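Gerkov cushion-stacking set: data card and fault notes

Status: usable with care. Read the fault section before training on any of it.

What it is

Recordings of a two-armed robot working with cushions and a child's chair in a furnished living room. There are 1369 episodes in the release. The original index listed 1557. The difference is episodes we pulled after the fault described further down, and we are not convinced we pulled enough.

Each episode has a head view and a wrist view. The room was left furnished and lived-in, so expect clutter on the sofas and strong daylight from the doorway.

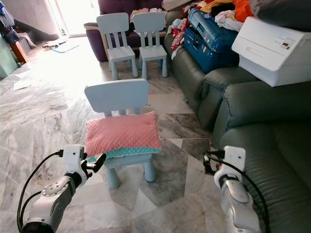

Head view, Gerkov set. Pink cushion over turquoise on the near chair.

What went wrong

The gripper controller, a Boroton unit, reports a closing force and a "grasp held" flag. On this set the flag cannot be trusted. In 75 of the episodes we checked by hand it stayed true after the fingers had opened. The arm software takes the flag at its word, so it went on with the lift and the place as if it had hold of something, and the log recorded a success.

The supplier's first answer was that soft objects confuse the force reading. Perhaps they do. That would explain a flag coming on too early. It does not explain a flag that stays on with the fingers apart, and we said so at the time. A firmware update arrived in April with a one-line change note. The fault was rarer afterwards, but we could still bring it about by stopping and restarting the controller in the middle of an episode.

Wrist view is the better check. If there is floor showing between the fingers, the flag should be false, whatever the log says.
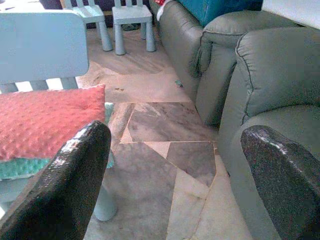

Manik disagreed with this when the draft went round, arguing that a gap between the fingers proves little at the start of an approach, and that anyone filtering on wrist view alone would throw out good episodes along with the bad. Fair enough. Use the gap only between the logged grasp and the logged release.

Safety

A stale flag is also a safety matter, and the first version of this card played that down. When the controller believes it is holding something it switches to the slower "carry" limits, which sounds harmless. When the flag finally clears, the limits jump back to normal at once, part way through a movement. Twice the left arm sped up close to the chair. No one was in reach either time, and that was luck.

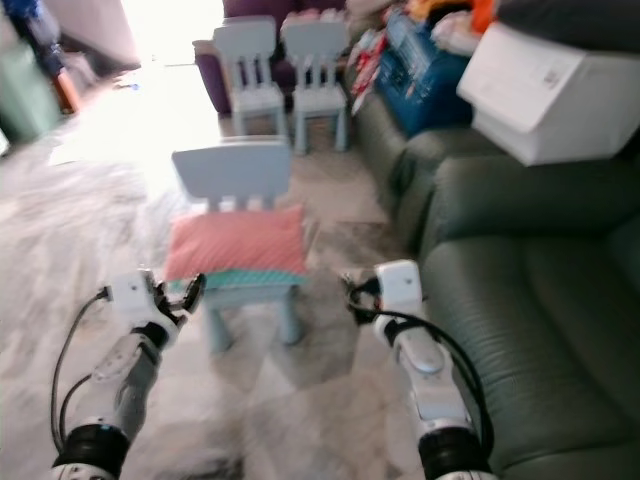 The rule since then is that the stop button is in someone's hand whenever the arms are powered, and the carry limits stay on for the whole episode. Episodes from 1030 onwards were recorded this way. They are slower, and the difference in speed shows up plainly if you mix them with the earlier ones.

We have been told the next firmware makes all this unnecessary. We will believe it after we have tried the restart test on it ourselves.

Known limits

- The success field is copied from the controller. Treat it as a claim.
- Dương relabelled the hand-checked episodes. The rest have never been looked at by a person.
- Head view is washed out near the doorway.
- One room only. Results here say very little about another.
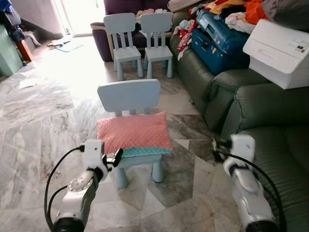 Head view, left gripper at the front edge of the cushion.

Reporting problems

Send the episode number, the flag trace and both views. Reports with only the success field will be sent back. Please don't repeat the restart test with anyone inside the reach of the arms.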